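Blog > Work > The packing room

About Archive Allotment Work Contact

The robot has my old chair
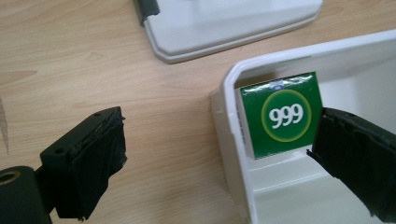 I have packed small things into slightly larger things for a living since I was twenty-six. Before that I packed large things into lorries, which paid better and ruined my back, so when Vokasura advertised for bench packers, seated, with a cushion, I thought I had landed in clover. There was a cushion, too. It was brown and it had a history.

For anyone who hasn't read this blog before (hello, both of you), Vokasura is a mid-sized outfit on the edge of town that takes other companies' small goods and puts them into trays and boxes and sends them off again. We don't make anything. My mother has never got over this. "But what do you make?" she asks, every Christmas, and I say "Room," and she passes me the sprouts.

In October the management called us into the canteen and announced that part of tray loading was going to be automated. They used the word "journey" early on and I stopped listening for a bit, which was a mistake, as I missed the part about who was moving where. I had to ask Kojo Akpalu afterwards. Kojo had taken notes. He'd also taken four biscuits, and gave me one, so I knew it was bad.

What he'd written down came to this. The line nearest the door would go to a robot arm from a firm called Damavitz. Nobody would lose their job. Six of us would be "redeployed within the room", and two of those six would spend part of each shift teaching the thing to pick up little cartons and put them in trays. I was one of the two. Kojo was the other.

I'd imagined teaching a robot would involve typing. Or possibly a whistle. What you do is hold a gripper in your hand, a black affair with two padded fingers and a camera on it, and do your own job with it, over and over. Pick up the carton, place it in the tray, let go. Then do it again with the tray turned round. Then again with the carton starting somewhere awkward. All of this gets recorded and sent away, and some weeks later the arm is supposed to have the general idea.

It is very odd to do badly, with a tool, what you have done well with your fingers for years. My first morning I managed 14 decent goes before the tea break. With bare hands I could do that while looking for my glasses. You lose all the little cheats. I hadn't known I had any cheats until then, but I have dozens: I roll a carton off the side of my thumb, I steady the tray with my little finger, I use the tray wall as a sort of backstop and shove. The gripper has no thumb side and no little finger. It does let you shove, I'll give it that.

The woman Damavitz sent to look after us was patient and wore very clean shoes. She kept telling us to be natural. I said I'd be natural if she gave me my hand back. She wrote something on her tablet, and I like to think it was that.

She also wanted us not to be too neat. This went down poorly with Kojo, who squares up his chips. Her point was that if every carton started off lined up like soldiers, the arm would learn that cartons live in lines, and would go to pieces the first time one was lying skew. So we had to put them down any old how. Kojo's idea of any old how was a very slight angle, the same angle each time. I was much better at mess. It was the first time in my working life I've been praised for it, and I've asked for it to go in my appraisal.

We did this for the better part of two months. The pads on the fingers went ragged and so did we. Our target was 138 good recordings a shift between the pair of us, and the word "good" did a lot of heavy lifting there. Drop one and it didn't count. Get your sleeve in the way and it didn't count. I sneezed in the middle of one and asked if that counted, and was told it would be looked at. If there's ever a machine on our line that jerks violently to the left in the pollen season, you'll know where it got it.

Then the arm came. They bolted it down exactly where my chair had been, so the chair was put to one side, and then used to stand a monitor on, and as far as I can tell the monitor lives there now. It has the cushion and everything.

I'd promised myself I wouldn't watch. Naturally I watched. The arm went down, thought about it, picked up a carton, moved across and set it in the tray with a tiny push against the side at the end. A shove. My shove! Kojo says it could have been his, but his are more of a nudge. I felt proud for as long as it took to remember I wasn't getting paid any extra for it.

So, what has changed. People ask me this at the bus stop as if I'd come back from a war, and they look let down when I tell them.

The noise has changed. It used to be talk, mainly, with the radio behind it. The arm has a steady whirr and a click, and people have fallen into talking between the clicks without meaning to, so that a conversation about somebody's conservatory comes out like a telegram.

The work has changed more than I expected. I used to load. Now I mind the thing that loads, and I do the jobs it can't, and those are all the horrible ones. Anything that arrives crushed comes to me. Anything with a lid that sticks. Two trays jammed together so hard you need a knee: me. The easy cartons used to be my rest, you see. You'd have a fiddly batch and then a nice dull run, and in the dull run you thought about your tea. The arm has taken all the dull runs. I've got the fiddly ones end to end, and I go home tireder from doing half as much. I put this to the shift manager and he said it sounded as though my role had been enriched. I said so had his, going by the car park.

The talking-up has been a bit much as well. There's a screen on the wall now with a number on it. On its best day so far the arm filled 159 trays and they brought out a cake. I don't remember a cake for people, and we've had some cracking days. It was a nice cake, mind. Lemon.

On the other side of the scales, my wrists are better. I hadn't realised how bad they'd got until they stopped aching at night. Jayawardena's, the place over the road that does much the same as us, still have everything on hand benches and their packers walk about at dinner time with both wrists strapped, like a very sad boxing club. I can open a jar again. My husband has been demoted from jars, so there's one redeployment I can take the blame for.

And there are the newer ones to think about. When I started, you were put on the easy line for your first few months and an older hand kept an eye on you. You learned the feel of it. The door line was where we put learners, and the door line is the one the robot's got. So where does a learner go? We had a lad start a few weeks back and he was put straight on crushed stock with me, and the poor thing was nearly in tears over a sticking lid by eleven o'clock. I showed him the thumb trick. He picked it up a good deal quicker than the arm did, and he said thank you.

I did raise that one, properly, at the monthly meeting, and to be fair to them it got written down. The suggestion at the moment is that the arm is switched off for an hour each morning so that new starters can have a go at its bench. It'd have to be fenced off and made safe and I expect a form will come into it. They'd also need somewhere for the learner to sit.

Next there's meant to be a second arm, for the Ullex contract, where the cartons come in three sizes and the trays are deeper. More teaching, then. Kojo has said he'll do it if he can have the left-hand bench by the radiator. I've said I'll do it for a chair. I was asked what sort and I said brown.

Posted in Work | 4 comments

Related posts
A short history of the canteen microwave
What I said to the man about the bus
Leeks: an apology
Twelve kinds of parcel tape and how I feel about them
My mother visits the warehouse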